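Choosing a Bath Transfer Bench: Questions for an Occupational Therapist

15/05/2022

Selamawit Wubshet has fitted bathing equipment in private homes and residential facilities for most of her career. She now runs the assessment service at Flomano, which supplies transfer benches, bath boards and shower chairs. We spoke to her about what goes wrong between the order form and the bathroom.

Measuring the tub

Wubshet begins with the tub wall. "People send me the length of the tub, and I can't use it. I need the height of the outer wall from the floor, the height from the inside base to the rim, and the width of the rim itself."

The two heights are rarely equal. A transfer bench has two legs inside the tub and two outside, and each pair is set separately so that the seat is level. "If the floor slopes toward a drain, I measure at each outside leg. A bench that rocks goes back in the van."
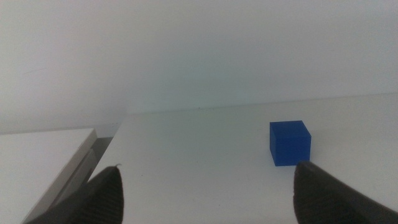
She records the measurements with the user's seated knee height, taken from the floor to the crease behind the knee in the footwear normally worn to the bathroom. The seat is set to that figure where the leg adjustment allows it. For users with hip restrictions the seat goes higher, on the advice of the treating clinician.

Weight ratings

Flomano's standard bench, the Tefera, is rated to 10 pounds above the supplier's previous model. The wide version, the Zamalov, is rated to 600 pounds. Wubshet does not treat the rating as the only test. "The rating is for a load placed on the seat as the manual describes. A person who drops the last few inches puts more into the frame than a person who lowers down under control. I watch the transfer before I choose."

Seat width is assessed separately. A user well under the limit may still need the wider seat for side clearance — and a wider seat may not fit between the tub and the toilet. In the Dustport apartments, where she worked through April, several bathrooms had room for the standard bench only.

Feet and fixings

The outside legs have rubber tips and the inside legs have suction feet. Wubshet asks users to check both weekly. Suction feet do not hold on textured tub bases or on adhesive bath mats, and she will not fit a suction-foot bench over either. "Take the mat out, clean the base, press each foot down. If the base is textured, order the plain tips."

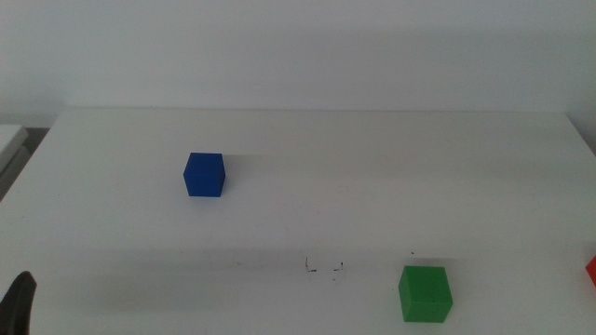

Cleaning and spare parts

Bontu Tekleab manages returns and spares for the same service. Worn leg tips are the most common request, listed as part 3874. The backrest clip is part 1398 and fits either side of both benches.

"Please don't use bleach on the seat," Tekleab says. "Mild detergent, rinse, dry with a cloth. Pull the tips off now and then, let the legs drain, and put the tips back on fully." She also asks customers to keep the leg pins. A bolt from a hardware store may pass through the hole, but it does not lock, and a bench returned with one fitted is withdrawn from use until the correct pin is supplied.

Replacement tips are sent in sets of four. Tekleab advises changing the whole set together and checking the seat with a level afterward.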